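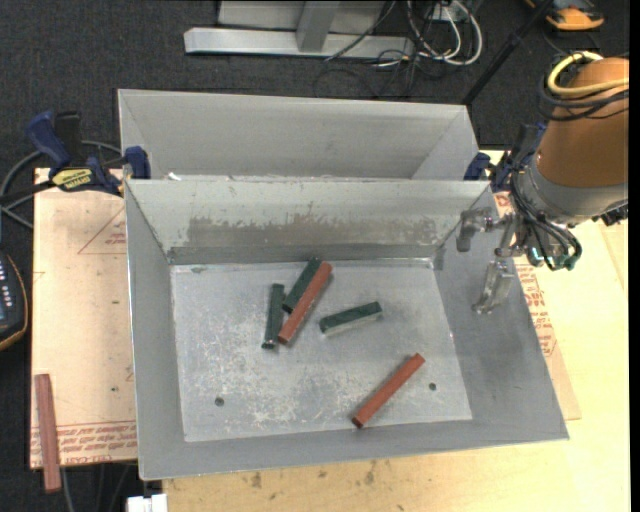 Can a Machine Tidy Up Yet? Project Report
Gezer Technical College, Introduction to Automation
Submitted 2023-06-03

1. Why we picked this

Our group started out in February with a much bigger idea, which was to find out whether a robot could do a whole evening's worth of housework, and our instructor very kindly let us talk ourselves out of it over a couple of weeks. What we ended up with is a question that sounds small and kept us busy all semester: can an arm take mixed pieces out of one bin and put them in another without a person stepping in? Picking up toys is that job, and so is emptying a silverware drawer, and so is a lot of what goes on at the back of a hardware store or a small parts shop.

2. The setup

We worked with two gray metal bins with sloping walls, placed one behind the other on a wooden table and held with bar clamps. The arm comes in from the right and has a gripper with two fingers. The pieces are plain sticks and blocks, dark green and reddish-brown. We liked them because they are dull, and because they look a little like the things people really have to sort (kindling, crayons, offcuts, clothespins).

The control program was one called Jirnum, which our department already had, and we wrote our own short routine on top of it. We named the routine Stollau, after the street where two of us live, and the name stuck even after we rewrote nearly all of it.

3. What we did

We ran 1,000 pick attempts spread over 19 lab sessions. A pick counted as good if the piece ended up in the other bin and no one had touched anything. Dropping a piece on the way counted as a miss, even when it landed back in the first bin and the arm got it on the next try. We argued about that rule quite a bit and I still think it was the strict but fair choice.

4. What we found

Of the 1,000 attempts, 700 were good. We were thrilled with that for one afternoon, until we thought about what it would mean at home. A dishwasher that put away seven plates out of ten and dropped or ignored the rest would go straight back to the store!

A piece lying alone in the open, well away from the walls, hardly ever gave us trouble. Most of the misses came from pieces lying side by side and touching, where a finger has to fit into a gap that isn't there, and from pieces close to a wall, where the sloping metal gets in the way of the gripper. A person handles both without thinking, by nudging the pile with a fingertip first. We added a nudge to Stollau late in the semester, and it helped with the touching pieces, but it also pushed some of them up against the wall, so we traded one problem for the other.

Speed was the other letdown. Any of us could empty the bin by hand in the time it took the arm to choose its first piece.

5. So, can they do chores?

For a shop floor, we would say partly, as long as the pieces are much alike and somebody is close by to deal with the leftovers. For a home we would say no, at least with equipment like ours. Our bins stay where they are clamped and our pieces are all hard and straight, and a kitchen drawer is much less polite than that.

6. If we had another semester

We would try a smarter nudge that moves pieces toward the middle of the bin, and we would mix in 4 soft items, probably socks and sponges, to see how badly things go. We would also write down the reason for every miss from the first session on. Our notes from the early ones just say "missed," over and over.

Our written report is based on the Gromov lab handout, section on bin picking, and our logs are in the shared course folder.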